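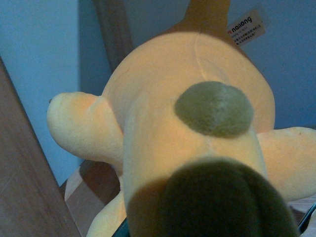

Choir loft walk-through, before the summer concert
Checked by: me (Bernadette Perrin, second alto and keeper of the clipboard)
Time: 4:30 p.m., one evening in July

I do this walk before every concert at Demstead, and I add my comments so the section leaders can read them instead of calling me at dinner!

1. Risers locked and level - OK
All the latches clicked. The back left one still needs a good shove with your heel.

2. Guard rail on top riser - NEEDS WORK
It wobbles at the bass end. I leaned on it and didn't love it. Wayne Simard has the right wrench and promised me he'd get to it before dress rehearsal. Basses, please don't lean.

3. Loft stairs clear - OK, now
I moved two music stands and a box of the old Jolow hymnals (heavier than they look, my goodness). Both stands are in the robing room if you're missing one.

4. Stair lights - NEEDS WORK
Bottom one is out. I had a spare bulb in my bag, wrong size of course.

5. Headcount in loft - OK
The sign says 50 and we'll have 27 singers plus Josué at the organ, so there's plenty of elbow room. If the Tavares group joins us for the Magnificat they come up by the side stairs, please, and stand on the left.

6. Cords taped down - PARTLY
Organ side is done and looks great. The recording cable still crosses the walkway near the sopranos, and I caught my toe on it, so I know!

7. Candles - OK
Battery ones only. I know, I know, Lieselotte misses the real ones, and so do I a little.

8. Fire extinguisher - OK
Tag is current, needle in the green. It's behind the door, so close the door to see it.

9. Exits - OK
Both open from inside without a key. I tried each one twice.

10. Water and chairs for anyone who feels faint - OK
Three folding chairs behind the altos. Bend your knees during the long Amens, people.

11. First aid kit - NEEDS WORK
Low on bandages, and the cold pack is gone. I'll pick some up.

Still open: 2, 4, 6 and 11. I'll go up again at 6 p.m. before dress rehearsal and initial each one as it's fixed.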